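Review: Sinora back-support belt, second version

By Beverley Hulme
06/09/2023
Print | E-mail 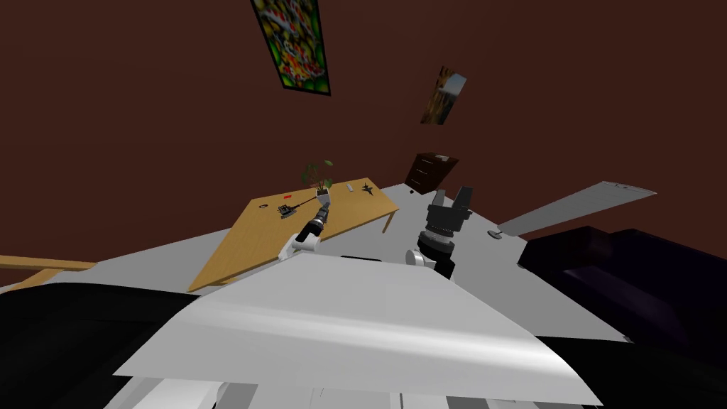 Two weeks of lifting is enough to judge a belt, according to Gittins, and he has stopped wearing his. I kept mine on longer. The Bretden plant gave out 482 of them in February, after the union asked for something better than the old Andirik model.

The Sinora is lighter and the straps stay flat under overalls. It holds well for the first 6 hours of a shift — after that the lower edge digs in when you bend. The fastener on mine began to fray in the second month.

It does not replace a lift table or a shorter shift, and management should not count it as one. As a belt, it is better than the Andirik. Order a size up.

Print this page | E-mail this page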